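Open Day at the Pindano Workshop

The two-arm sorting cell drew the most questions at the August open day, which brought in up to 450 visitors over the course of a Monday. Geeta Joshi and Dagim Negash ran the demonstrations from the Usero bench, starting a new one every 40 minutes.

The task is wire sorting. A tangle of thin wires is placed on the floor of the cell, and the arms move them to containers at the back. Wire is a poor fit for conventional picking routines. It has no fixed shape, strands catch on each other, and a grasp on one often brings up several.

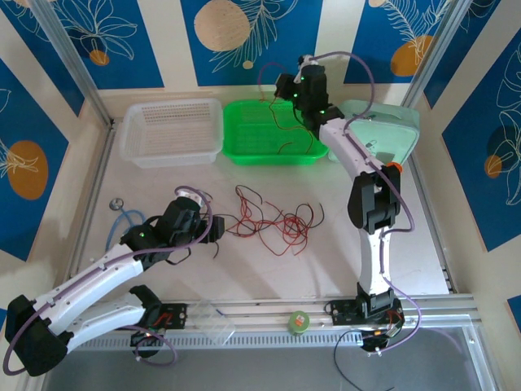 Photo: Feven Hailu / Pindano Workshop

Both arms use servo joints and circuitry at their bases, with cabling run outside the links so that a joint can be replaced without rewiring the arm. In the demonstration the right arm worked over the green basket while the left gripper held a short dark wire.

Joshi told visitors that release is harder than pickup. Thin wires tend to cling to the fingers, and the current routine opens the gripper twice before moving off. Negash logged 23 complete runs, 5 of which were stopped by hand after a snag.

Shewit Gebremichael is taking names for the next session, which will cover gripper finger replacement. Places are limited by bench space.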